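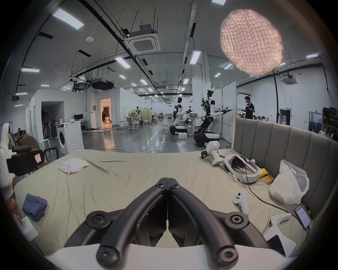
手持夹爪作业，床面为操作区，中远处为两台轮式底座的人形机器人。

手持夹爪采集作业的现场规则应当写到什么程度

Santosh Kaushik
2020年1月5日

去年三月起，我参与了Lengyel规范草案的两轮修订。草案的正式标题很长，内部一般只叫它Lengyel，适用范围是在室内模拟生活环境中，由人手持末端执行器完成操作动作并同步记录数据的作业。修订组里意见最不统一的部分是第四章，即现场布置与人员管理。第二章讲传感器标定，第三章讲时间同步，两章都有现成的计量方法可以引用，争论一个下午就能收敛。第四章没有现成的东西可引，各家的习惯差别又大，于是每一条都要从头谈起。

本文只谈第四章。我的立场先说清楚：现行草案在设备条款上写得过细，在场地条款上写得过粗，而后者出问题的频率高得多。以下按条目展开，次序与草案不同。

一、作业区的边界

草案4.1规定“作业区应与非作业区明确区分”。这句话没有可检验性。审核员到现场，看见地上贴了胶带，就可以判定符合；没有贴胶带，但有隔断，也可以判定符合；既没有胶带也没有隔断，场地负责人用手一指，说床和床头这一片就是作业区，多数审核员同样会放行。

对于在床、沙发、餐桌这类家具上进行的任务，家具本身就是边界，再贴胶带没有意义。真正需要规定的是边界之内允许有什么。以整理衣物为例，任务对象是布料，那么床面上除布料以外的每一件东西都应当属于三类之一：任务对象、有意设置的干扰物、临时存放的设备。前两类进入任务说明文件，第三类应当另有去处。

实际现场里第三类最常见。头戴显示器、遥控手柄、电池、手机、数据线，都习惯性地放在离操作者最近的平面上，而离操作者最近的平面恰好就是操作面。文首照片里的床就是这样，蓝色衣物和白色布料在一侧，头戴显示器、两个手柄和一簇黄色圆柱形电池在另一侧，共用一张床单。从采集角度看，这些设备会进入画面，成为数据的一部分。训练出来的模型会不会因此学到“床上应当有手柄”，我不做判断，目前也没有看到令人信服的对照实验。从管理角度看，问题简单得多：凡是没有登记的物品，事后就无法从数据中筛出，也无法解释。

我建议把4.1改为两款。第一款要求每个任务有一份物品清单，清单覆盖操作面上的全部物品，含临时存放的设备。第二款要求清单与首帧画面一并归档。区分三类物品的工作由现场人员在开始前完成，不留给标注人员。标注人员看不见现场，只能猜。

有人在评议时提出，生活环境本来就杂乱，强行清空操作面会使数据失真。这个意见有一定道理，但它反对的是清空，草案修订稿要求的是登记。操作面可以很乱，清单把乱的内容写下来就行。按照我自己的记录，给一张双人床大小的操作面列清单，熟练人员用时90秒。把这点时间计入每个任务的准备时间，对产能的影响可以忽略。

二、电池

草案把电池放在附录B，标题是“耗材”。我认为位置和标题都不对。

电池是采集现场里储能密度最高的物品，又是移动最频繁的物品。手持设备的续航有限，一个班次内要多次更换，更换动作由操作者自己完成，地点就在操作面旁边。附录B只写了“电池应妥善保管”，这又是一句无法检验的话。

需要写明的至少有下列内容。

充满的电池与用过的电池分开放置，容器上有文字标识，不依赖颜色，因为不同批次的外皮颜色会变。

圆柱形电芯在任何时候都放在带隔槽的硬质容器里，不直接放在织物上。织物表面不平，电芯容易相互滚靠；织物又可能在任务中被拉动，床单、毛巾、毯子都属于会被拉动的东西。电芯与金属物品的接触风险在硬桌面上容易发现，在褶皱里不容易发现。

容器的位置在作业区之外，并且固定。操作者为取电池多走几步，这个代价可以接受。

更换电池算作一次中断。中断之后的第一段数据需要重新核对时间同步，这一点第三章有规定，但第四章没有引用第三章，现场人员读的又往往只有第四章。

Vikas Prajapati在评议会上反对单独设立电池条款，理由是国家和地方的消防规定已经覆盖，标准重复规定会造成条款冲突。他的担心在法律文本层面成立。但消防规定面向的是储存和充电场所，把电芯随手放在床单上过一个下午，严格说来既算不上储存，也算不上充电，两边都管不到。我的主张是设立条款，并在条款开头写明“除适用的消防规定外”，冲突问题由此解决。

三、线缆

线缆的条款目前有两条，一条要求地面线缆加盖板，一条要求架空线缆有固定点。两条都从工业车间的规范移植而来，对轮式底座的机器人和走动的人有效。

对手持作业而言，问题出在第三种线缆，即铺在操作面上的线缆。手机供电线、手柄充电线、相机数据线都属于这一种。它既不在地面也不在空中，长度短，经常改接，没有人愿意给它加固定点。但夹爪的手指在布料上滑动时，勾到一根细线的概率不低，勾到之后操作者的第一反应是提手，提手动作又会带动线缆另一端的设备。

处理方法有两种。其一，操作面上不允许出现供电中的线缆，设备在作业区外充好电再使用。其二，允许出现，但线缆沿操作面边缘走线，并在靠近夹爪工作范围的一侧留出距离。草案讨论稿曾经写过20厘米，后来被删去，理由是操作面大小不一。我主张恢复。一个数值可能偏大或偏小，现场都可以申请偏离并说明理由；没有数值，现场连申请偏离的依据都没有。

手机的位置也一并说一下。很多场地把手机当作状态显示器使用，靠在某个竖直表面上，屏幕朝向操作者。这样做可以减少操作者低头，属于合理做法。需要规定的是屏幕内容。状态界面上如果出现错误提示，操作者应当看得懂提示的级别，知道是继续还是停止。目前各家界面的颜色约定互不相同，红色在一家表示正在录制，在另一家表示故障。Gelix的采集终端两种含义都用过，取决于软件版本。我不认为标准应当统一颜色，但应当要求每个场地张贴本场地所用界面的颜色含义，并要求换场地的操作者在上岗前签字确认读过。

四、同一空间内的其他机器

采集场地大多是开放式的大房间，几种作业并行。手持夹爪的操作者在一侧，另一侧可能有双臂机器人在桌面上运行，中间没有墙。草案4.6对此的要求是“并行作业之间应保持安全距离”。

安全距离在有固定底座的机器上是有意义的概念，因为工作范围可以计算。底座带轮之后，工作范围取决于底座是否被允许移动。同一台机器，底座锁定时的工作范围是双臂伸展所及的区域；底座解锁时，工作范围是整个可通行地面。两种情况不能用同一个距离去管。

我建议4.6拆分为三款。

第一款，轮式底座机器人在进行桌面任务时，底座应处于锁定状态，锁定状态在机身外部可见。“可见”指站在旁边的人不需要打开软件就能确认。指示灯可以，机械插销可以，写在某个共享表格里不可以。

第二款，底座解锁移动期间，同一空间内的手持作业暂停，直至底座重新锁定。这一款在评议中遭到最多反对，主要来自场地利用率高的单位。反对意见称，底座每次调整位置只需很短时间，为此让全场停下不合算。我的看法相反：正因为时间很短，停下的代价才很低。手持作业的操作者注意力集中在夹爪和操作面上，背后有机器移动，他没有余力去看。如果戴着头戴显示器，连看的可能都没有。

第三款，线束外露的机器人应当登记为“改装状态”。研发场地里的机器经常处于半成品状态，头部或手臂上有未收束的导线，这在研发过程中很正常，没有必要禁止。但改装状态的机器人，其急停回路是否仍按出厂设计有效，需要有人检查过并留下记录。我在Stustport的场地审核过一台机器，外观上只是多接了几根导线，实际上有一根绕过了手臂侧的急停继电器。接线的工程师清楚这件事，当班的操作者不清楚。那次审核没有造成任何后果，登记条款就是从那次之后开始起草的。

五、人员

人员条款分两部分：参与作业的人和不参与作业的人。草案对前者写了两页，对后者写了一行。

参与作业的人，两页内容基本合适，只有一处需要修改。草案规定连续作业时间上限为40分钟，之后休息不少于10分钟。上限对手持设备偏长。手持夹爪的重量集中在手腕前方，疲劳首先表现为夹爪姿态下垂，而姿态下垂在数据里看上去像是操作者的个人风格，质检很难识别。Flemuretti手持夹爪的用户手册里有单独的握持示意，但没有给出时间建议。我倾向于保留40分钟作为总上限，同时增加一项姿态检查，由操作者在任务间隙将夹爪放回支架，重新握持。放回支架这个动作本身就能暴露疲劳，放不准的人需要休息。

不参与作业的人，问题更多。开放式房间里总有人在：在另一张桌子前工作的人，坐着等待的人，从门口经过的人。夹爪上的相机通常是广角，为的是看清手指与物体接触的细节，副作用是把大半个房间也收进去。坐在远处的人不知道自己在画面里，因为相机朝下，看起来并没有对着他。

草案的那一行是“应告知现场人员存在录像行为”。告知可以是一张贴在门上的纸，进门的人未必看。我建议的做法如下。

入口处的告知应写明相机的安装位置和视场特点，特别要写明相机朝下时仍可能拍到远处人员。多数人对相机的理解来自手机，认为镜头指向哪里就拍哪里，这个理解在广角镜头上不成立。

场地平面图上标出不会进入任何作业画面的区域，供不愿被拍到的人使用。如果场地内不存在这样的区域，应当在告知中如实写明。

对已经采集的数据，人脸处理在数据离开场地之前完成。“离开场地”的定义要写入术语一章，包括上传至外部存储，也包括用移动硬盘带走。

有单位提出，可以在操作面周围加装屏风，从物理上遮挡背景。屏风能解决一部分问题，但会改变光照，还会占用通道。对于要求背景多样性的任务，屏风也违背了采集目的。所以我不赞成把屏风写成要求，写成可选措施即可。

六、光照与环境物

这部分草案写在第二章，归入传感器。我认为应当在第四章重复引用，理由与电池更换的情形相同，现场人员不读第二章。

室内采集场地的光源往往是叠加的。顶部有长条灯和面板灯，任务区附近可能另有装饰性或补光性的灯具，亮度和色温各不相同。草案要求记录照度，测点在操作面中心，每班次一次。测量本身没有问题，缺的是光源清单。照度相同的两个班次，一个开了落地灯，一个没有开，在布料上形成的阴影方向完全不同，而布料任务恰恰对阴影敏感。褶皱在图像上首先是明暗关系，浅色床单尤其如此。

光源清单不需要复杂，编号、位置、开关状态三列即可。可移动的灯具加一列，记录本班次是否移动过。

其他环境物，例如床头、洗衣机、办公椅、屏幕，如果在一个批次内位置不变，在批次文件中记录一次；如果有变动，在变动发生的班次记录。这里不需要精确坐标，一张平面草图就够用。要求精确坐标的提案我见过，来自一家做三维重建的单位，对他们自己的用途合理，推广到所有场地就会导致普遍造假。一个条款如果预期多数人会编数字来应付，就不应当写进标准。

七、条款的约束力

最后谈措辞。标准文本里“应”“宜”“可”三个词对应三种约束力，草案第四章大量使用“宜”。用“宜”的条款，在审核中等同于没有，审核员可以记录为观察项，单位可以不回应。

我逐条统计过现行第四章，用“宜”的条款占到多数，且集中在场地布置与旁观人员两节。起草时的考虑是行业尚在变化，不宜写死。这个考虑可以理解，但第二章讲标定时同样处在变化中的行业里，用的却几乎全是“应”。两章的差别在于起草人员的专业构成，与风险大小没有对应关系。

我的建议是，凡涉及储能物品、底座移动、急停回路、旁观人员告知的条款，一律用“应”。涉及物品清单、光源清单的条款，用“应”，同时允许单位自定格式。涉及屏风、支架型式、界面颜色的条款，用“可”。“宜”字只保留给连续作业中的姿态检查，因为目前支持它的数据确实不足，等下一轮修订有了更多记录再行调整。

Vikas Prajapati在会后给我的书面意见里写道，按照这个方案，小型场地会有一半以上在首次审核中不通过。我没有理由怀疑他的估计。首次审核不通过的后果是限期整改，整改内容是买几个带隔槽的盒子，写几张清单，重新走几根线，修改一张门上的告示。改装状态机器人的急停检查要费些工夫，但这项检查无论有没有标准都该做。

第四章的下一次评议定在三月。书面意见请按条款编号提交，建议修改措辞的请附上完整的替代文本，只写“建议进一步明确”的意见，起草组没有办法处理。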